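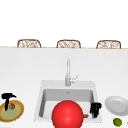 The slow work of email

Small shops have been told for years that email is finished. The people saying so usually have something else to sell, and the shops that stuck with a plain newsletter have mostly kept it going because it brings in orders.

Huvholm is a good case. The company sells kitchen linens and table goods from a single warehouse, and until last March it spent most of its marketing money on social media ads. The ads brought visitors, but few of them came back. When prices for ad space went up, the company cut the budget and put one employee on the mailing list for two days a week.

The list was in poor shape. It had been built from old checkout records, contest entries and a sign-up box at the bottom of the home page. Many addresses no longer worked. Others belonged to people who had not opened a message in years. The first job was to delete them, and 22 percent of the list went in one afternoon.

That is a hard thing for an owner to approve. A big list looks like an asset, and it feels wrong to throw part of it away. But mail providers watch how often messages are opened and how often they bounce, and a sender with poor numbers can end up in the spam folder even for customers who want to hear from it. Huvholm's open rate rose by 10 points over the next few mailings, with no change to the messages themselves.

The content came next. The old newsletter was a grid of products with a discount code on top. The new one is a short letter on a single subject, such as how to wash linen or what size cloth fits a round table, with a link or two at the end. It goes out every other Thursday. Some issues sell very little. The one on table sizes sold out a line that had been sitting in the warehouse for months.

Clillo, which sells refillable soap, took a different route. It sends very few general mailings and relies on automatic messages tied to what a customer has bought. A person who orders a bottle of dish soap gets a reminder 40 days later, when the bottle should be running low. The timing took some trial and error. The first version went out too early and drew complaints from people who still had a full bottle under the sink.

The software for this is easy to find, and most online store systems have some form of it built in. The harder part is deciding what should set off a message and when to stop. Clillo now sends 2 reminders at most, then leaves the customer alone until the next purchase.

Leitão, a family bakery that ships cookies and sweet bread, does neither. Its owners write when there is something to say – a new flavor, a holiday deadline, a delay with the delivery company. The messages have no pictures and read like a note from the counter. Replies go to a real inbox, and someone answers them before the shop opens. A good part of the bakery's corporate orders started as a reply to one of those notes.

For a business starting from nothing, the sign-up form matters more than the design of the mailing. State what will be sent and how often, ask for an email address only, and put the form where people are already reading. Dilley, a garden supply store, moved its form from the footer to the end of its planting guides and saw more sign-ups in a month than in the whole season before.

Buying a list is still a bad idea. The addresses are often stale, the people on them did not ask for the mail, and most sending services will close an account that uses one. In the United States, commercial email must also carry a working way to opt out and a valid postal address.

Costs are modest at the start. Many services are free for small lists and charge by the number of contacts after that – another reason to clear out the dead addresses once or twice a year.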